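The Salt Road, and why I stayed up past one in the morning

I had fully meant to go to bed early. It's January, it gets dark before I've finished my tea, and I had promised myself a sensible week. But then I put on The Salt Road just to see what the first ten minutes were like, and you can guess the rest.

For those who haven't come across it (and I hadn't, until my sister lent me the disc with a sticky note saying "lights off"), it's a small disaster film set in a seaside town called Nillcombe. Takumi Nakajima plays a ferry engineer who comes home for his mother's birthday on the same day that all the tap water in town turns to brine. At first it's treated as a bit of a nuisance. The man from the water company, Drilteck, stands on the town hall steps and tells everybody to use bottled for an hour or two. Then the reservoir goes, then the streams, and by nightfall the whole place is trying to leave by a single road over the moor, with 639 people on it and the cars boiling over one after another.

I do love this sort of film. I think it goes back to watching them on my gran's settee, the two of us with a blanket and a bag of mint imperials, her telling the people on the screen exactly what they were doing wrong. She'd have had plenty to say about this one! Why does the vicar go back for his bicycle? Why does Yagi, the harbourmaster, who has been so clever for the first hour, suddenly decide to walk off alone in the fog? I said "oh, don't do that" out loud to an empty living room, and I'm not ashamed of it.

What I liked best was how long it stays with the little domestic things. There's a lovely stretch in the middle where the engineer, his mother and the neighbour's boy are shut up in a closed grocer's in the next village, Tendton, and for a good quarter of an hour nothing happens except that they work out what there is to eat and who should have it. The mother wants to leave money on the till. The boy wants peaches. It's very quiet, you can hear the wind getting under the door, and I found it far more worrying than the bit with the helicopter.

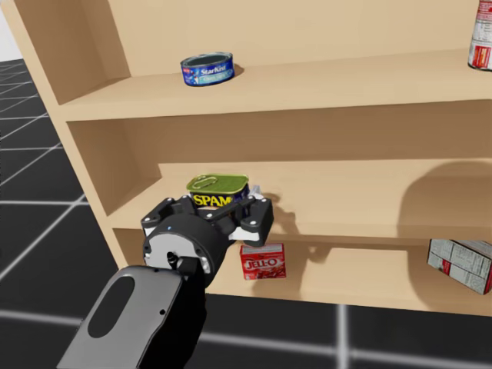

A tin of tuna on the shelf. I'd have taken the peaches too.

It put me in mind of my own cupboard, I must say, and I went and had a look in it afterwards, at gone one in the morning, in my dressing gown. I wouldn't last long. There was a great deal of custard powder.

Now, it isn't perfect. At 153 minutes it's longer than it needs to be, and I'd have happily lost most of the business with the Drilteck scientists, who talk to each other as though reading from the back of a packet. One of them explains what salt is. The music is a bit much as well, all that low groaning whenever somebody walks towards a tap, and there's a romance between the engineer and the radio operator that seems to have been put in during somebody's lunch break. They've met twice and he's giving her his father's watch.

And then the ending, which I know has annoyed people. I won't spoil it, except to say that if you want to be told where the salt came from, you'll be throwing cushions. There's a hint in the opening titles (look at the map on the ferry wall) and another when the mother is talking about the year the well was capped, and I was quite content with those. I don't mind a film leaving me with something to chew on while I do the washing up. My sister minds very much indeed. We had a phone call about it that went on nearly as long as the film did, and she still says it's the mother's fault, which I think is terribly unfair on the poor woman.

Nakajima is wonderful, by the way. He has one of those tired, decent faces, and he does a great deal with just standing at a sink. I've since found out he was in a thriller set on a night train, 13 passengers and a locked dining car, so that's next on the list if I can get hold of a copy. If anybody has one they'd be willing to lend, do leave a comment. I'm very careful with discs and I post things back promptly.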